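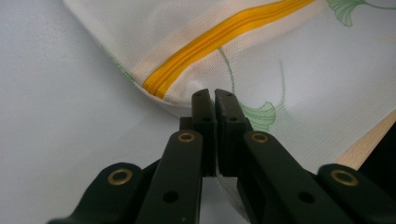
Recording zipper pouch demos with the hand-held gripper

These are the steps we use at Flondo for the pouch task. A demo is one full pass: approach the pouch, take hold, open the zipper, let go, back away. Plan on 70 demos per pouch.

Before you start

Charge the tool and wipe the lens. Squeeze the trigger all the way and check that the tips meet evenly. If they don't, loosen the screws on the finger tips, line them up, and tighten again.

Clear the surface of anything you don't want in the recording. Pale mesh on a pale table is hard for the model, so keep those pouches in the set, but mix in darker surfaces too.

Recording

1. Lay the pouch flat. Turn it to a new angle for each demo. Straight, diagonal and upside down should all turn up often.

2. Start with the tool well back from the table and the tips open. Hold still for 2 seconds.

3. Move in at a steady speed. Slow down near the zipper, but don't stop over it. Long pauses teach the model to pause.

4. Close the tips on the pull. With thin fabric, check that you haven't picked up the layer underneath as well.

5. Draw along the line of the zipper. If the pouch slides, put your other hand on the far end, outside the camera's view if you can manage it.

6. Open the tips, back away, and press stop.

Missed grasps

If you miss the pull, try again in the same recording. Up to three tries is fine. After that, stop and mark the demo as failed. Don't delete it. Mairéad Geraghty uses the failed ones to train the success check.

Naming and upload

Use the object name, the surface and your initials, for example pouch_white_cd. Upload to the Dikau folder at the end of each session. Cormac Dolan goes through new uploads in the morning and sends back any where tracking was lost. Those need to be recorded again with the same pouch and surface.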